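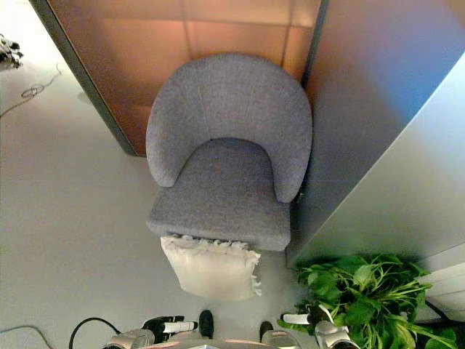 The Nendstead Institute has released a new version of Prarkilex, its control and planning software for two-armed robots, with changes to the way the system handles soft household articles. The release replaces the grasp planner used until now and joins it to Moussa, the institute's perception package, which was previously supplied and run separately. Soft articles have been a persistent source of failed plans in the institute's own trials. A cushion hanging over the front of a tub chair, with a fringed border and the leaves of a plant reaching across one of the robot's grippers, gives the software no firm outline to work from, and the earlier planner would often return several conflicting answers for the same view.

Print this page | E-mail this page

The new version is available to partner laboratories from this month. It will be offered to other users in September, once the written guidance has been completed.

Under the previous arrangement, Moussa produced a closed shape for each article it found and passed that shape to the planner as though it were solid. The method worked well for boxes, bottles and tools. With cushions, towels and clothing it led the planner to aim for points on an edge that moved as soon as it was touched. Loose threads caused a particular difficulty. They were sometimes treated as part of the body of the article, and the fingers were then sent to close on a few strands.

Moussa now gives each part of an article's border a score for how far it can be relied upon. Seams and corners generally score well, while fringe, loose fabric and any part hidden behind another object score poorly. The planner in Prarkilex reads these scores directly and will not propose a grasp on a part that falls below a level set by the operator. The level can be changed while the system is running, but the change does not take effect until the current movement has ended.

Hipólito Jara, who leads the planning group at Nendstead, said that the two packages had grown apart over several years and that the cost of keeping them separate had become too high.

"Perception was handing over one shape and planning was taking it at face value," he said. "We had a good deal of information about doubt on one side and no means of passing it to the other. Most of this release is plumbing, and it was overdue."

The institute based the work on 913 recorded attempts at picking up and placing soft articles. Of these, 613 were used to adjust the scoring in Moussa and the remainder were held back for checking. The recordings include attempts that were stopped by an operator, which had been left out of earlier collections. Mr Jara said that the stopped attempts had been among the most useful, as they marked the moment at which a person watching had lost confidence in the plan.

A second change concerns the treatment of the robot's own body. Prarkilex has always kept a model of the arms in order to prevent them from striking one another. The legs were included only when the robot was walking, and were otherwise represented by a single block. This was adequate for work at a table. It proved too coarse for work near the floor, where the feet, shins and hands may all be close to the article being handled, and where the block frequently covered the very place that the hand needed to reach.

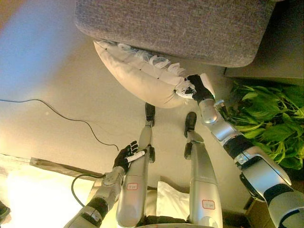

The right hand grips a corner of the white pillow, close to the robot's feet. A marker is held in the left hand.

The full model of the legs is now used at all times. Each segment of the arms and legs is checked against every other segment, and the results are updated 100 times a second. In order to keep within that limit, the software sorts pairs of segments by distance and gives most of its attention to those that are nearest. Pairs that cannot meet in the current posture are checked less often.

The model has also been extended to cover anything already held in a hand. When one hand is carrying an article, that article is added to the model of the arm and moves with it. The planner may then use the free hand for a different task, put the held article down first, or decline the request. Previously it was left to the operator to state that a hand was occupied, and a plan could be accepted without that statement having been made. Held articles remain in the model until the fingers have opened and Moussa has found the article elsewhere in view.

Cables on the floor are not covered by this release. Moussa can mark a cable in its results, but the planner does not yet take account of it when choosing where to place a foot or rest a hand. Users are advised to follow the existing guidance on clearing the floor before the legs are powered, and to treat any cable mark as a matter for the operator.

Partner laboratories will notice some differences in the operator's screen. The coloured outline that formerly surrounded each article has been replaced by a line of varying thickness, drawn heavily where the border is well supported and lightly where it is doubtful. Proposed grasps are listed in order, each with the reason for its position in the list. An operator may move a grasp up the list or strike it out, and the action is written to the log together with the scores at that moment. Logs made with the previous version can be opened but not replayed.

The release was tried at the institute's site in Ivville before being issued. Twelve test routines were used, most of them concerned with lifting an article from a seat or drawing it clear of the furniture beside it. The routines have been included in the release so that laboratories can run them on their own equipment. Each may be run first against recorded data, with no robot connected, and the institute asks that this be done at least once before any live session. 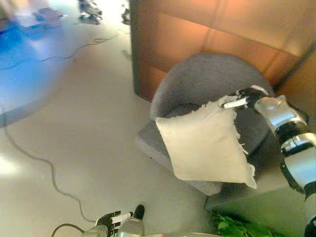 Kaan Karakaya said that the reasons shown beside each grasp would be of more practical value to his laboratory than the new planner itself. With the earlier version, he said, his staff could see that a corner had been chosen but had no way to learn why, and a good part of each session was spent changing settings in the hope that the choice would improve. He welcomed the decision to publish the test routines, but asked that the default level for doubtful borders be looked at again. In his view it had been set with cushions in mind and would prove too strict for thin cloth, where almost every part of the border is doubtful and the planner might refuse to act at all.

Mr Jara accepted that the default was cautious. The institute would collect settings from partner laboratories over the coming weeks, he said, and expected to supply separate defaults for padded articles and for thin cloth. Until then, laboratories working mainly with cloth should lower the level by small steps and keep a record of the value used in each session.

The release also includes a number of smaller corrections. The wrist force reading is now set to zero at the start of each grasp, where formerly this was done only when the robot was switched on. A fault that caused the planner to ignore a stop request received during the first moments of a movement has been put right. The time stamps in camera and joint logs now come from the same clock, and the separate tool for lining them up has been withdrawn. Laboratories with their own scripts for that purpose should remove them, as applying the correction twice will shift the camera record out of step with the joints.

Installation requires both packages to be updated together. Prarkilex will not start if it finds an older copy of Moussa, and the message shown in that case gives the location of the copy concerned. Saved robot models must be converted using the tool provided. The conversion does not alter the original file, although the institute recommends that a copy be kept elsewhere. Models that describe a robot without legs can be converted in the same way and need no further changes.

Existing licence terms continue to apply. Laboratories that hold a licence for Prarkilex alone will receive Moussa without a further charge, and those that hold a licence for Moussa alone may go on using the current separate version, which will receive corrections but no new features.

An online briefing for partner laboratories will be held at 10am on a date to be sent to registered contacts. It will cover the conversion of saved models and the use of the new scores, and will include time for questions on the test routines. Requests for topics should be sent to the planning group at Nendstead through the usual support address.

Print this page | E-mail this page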